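Clendelar open day, 4 Dec 2024. Thread, typing this on the train so bear with

1/ Went up to see the home robots. Queue out the door, 30 of us let in at a time, shoes off. Theme was housework and they'd picked bedding. Brave choice

2/ Riis team did the intro. Good bit was the training talk - 2,000 practice runs with sheets before febuary, then they went back and redid the lot after changing the fingers

3/ Asked about fitted sheets. Long pause. "Ask us in February." Fair enough

4/ Hustley people were next to me taking notes the whole time, wouldn't say what for. Nice biscuits tho

5/ What I'd want to know - price, noise, what happens when the cat gets on the bed. Got an answer on noise only. Talk was 30 mins, could of been double

6/ Pics, all from the bedroom demo 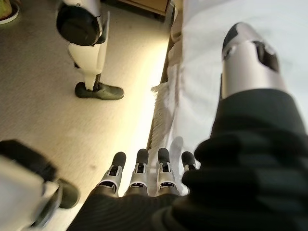
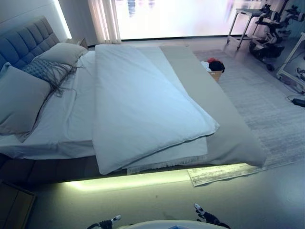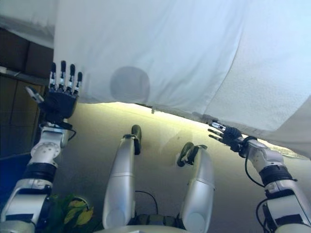 **Lutz Wunderlich**
Home tech writer, Ilell

7/ Hands are what I keep going back to. Four long fingers on cloth, much finer than the white-tipped claws in the middle pic. Claws looked sturdier to me

8/ Next session is in February, sign up at the desk or by email. Going again if I can get the day off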